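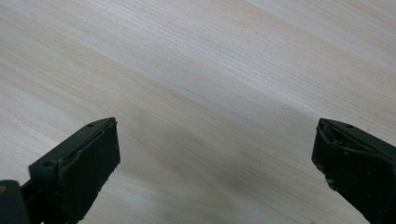

木目に沿って拭くだけで跡が残らなくなった、以前の天板では輪じみを消すのに毎回研磨が必要だった、と利用者の一人は話す。共同作業室を運営するMirnauは2022年6月3日、室内の作業台の天板更新を終え、使用条件と手入れの手順を公開した。

更新の対象は作業台6台。このうち4台は天板を新しい無垢材に交換し、残る2台は既存の天板を削り直して再塗装した。木工はHetstead、塗装はPurbaが担当した。脚部と幕板は従来のものを引き続き使用する。

新しい天板は淡色の木材で、木目の通った板を選別し、長手方向に接ぎ合わせている。板の選別では、節のある材と色差の大きい材を除いた。Hetsteadによると、接ぎ合わせの後に室内で養生期間を置き、含水率が落ち着いてから平面を仕上げた。反りへの対策として裏面に吸い付き桟を入れ、固定金具には長穴のものを用いている。幅方向の伸縮を拘束しない構造で、冬季の暖房時にも接ぎ目が開きにくいという。

表面は艶を抑えた浸透性の仕上げとした。塗膜を厚く作る方式は見送られた。厚い塗膜は水に強い反面、傷が入ると部分補修の境目が目立ち、全面の剥離が必要になる場合がある。浸透性の仕上げでは、傷んだ範囲を軽く研磨して塗り足せば補修が済む。塗布は2回で、1回目の乾燥後に毛羽立ちを取り、2回目を薄く塗って余分を拭き取った。再塗装した天板では旧塗膜を完全に除去しており、木地の色は交換した天板よりやや濃い。この差は経年で縮まる見込みだが、同じ色にはならないとPurbaは説明している。

日常の手入れは、固く絞った布で木目に沿って拭き、続けて乾いた布で水分を取る。アルカリ性の洗剤、研磨剤入りのスポンジ、アルコールは使用できない。接着剤が付着した場合は硬化を待たずに拭き取り、硬化したものは削らず運営側に連絡する。熱い器具を置く際は備え付けの断熱板を敷く。切削作業には必ず捨て板を用い、天板にクランプを掛けるときは当て木を挟む。濡れた布や金属製の缶を置いたまま席を離れることも禁じている。鉄分を含む水は木材の成分と反応し、黒い染みになるおそれがあるためである。

収納の運用も改めた。これまで天板の端に常置していた工具立てと端材箱は壁面の棚に移し、作業終了時には天板上に物を残さない。棚の製作はSkerkenが請け負い、工具ごとの位置を示す札を取り付けた。利用者が持ち込んだ材料の仮置きは、棚の下段に限る。札の位置が合わない工具については、入口の用紙で変更を申し出ることができる。

利用料金は据え置く。汚損時の補修費は、布拭きで落ちる程度の汚れであれば請求せず、研磨と塗り足しを要する場合は1か所につき1,000円とする。捨て板を使わずに生じた切り込みについては、深さを測ったうえで別途見積もる。

次回の点検は11月を予定する。平面度、接ぎ目の段差、塗装の摩耗を確認し、必要な天板に塗り足しを行う。点検中は該当する作業台の予約を停止し、日程は室内の掲示で知らせる。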